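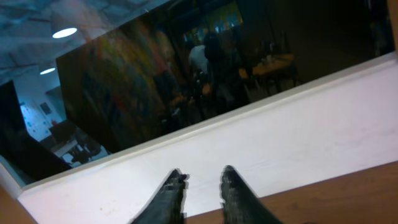
Teleop demos for plugging in a phone – how many do you need??

Posted in February by solderhog

ok so task is charge the phone. two arms, phone on the table, power strip, black cable with one end loose on the wood. I drive both arms by remote, pick up the loose end, put it in the phone. Sounds easy. Did 18 demos Tuesday and the policy just hovers over the connector like its scared of it

wrist view is mush when the arm swings fast. head view is fine

mossbank
18 is nothing. We did 400 at Corcombe for a cable task and it was still meh. Go collect more

kettle_9
disagree. 400 sloppy demos = 400 lessons in being sloppy. slow down near the connector, pause before you close the fingers. also what are you driving with

solderhog
Vidmar leader arms, the old ones. Bit of lag.

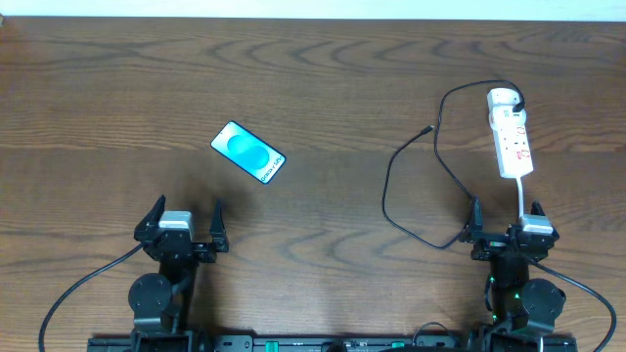
Anyway I leave the strip on the right and the phone on the left every time, bc moving both wrecked my grasps. Left arm is meant to hold the phone still, right one does the cable. Half my demos I fumble the handoff and redo it without stopping teh recording

mossbank
keep the fumbles! recovery is what it needs to see

kettle_9
keep SOME. not half. and move the phone a bit between takes or it just memorizes the spot

solderhog
ugh. fine. trying 500 with small shifts, slower near the end

tinplate
has anyone just guided the arm by hand for this? did that on an Itley arm, felt way better for tight plugs

mossbank
your hands end up in every camera tho – and two arms at once, good luck

tinplate
worked for me, one arm. shrug

solderhog
might try by hand for the last 4 cm only. will post numbers if I get any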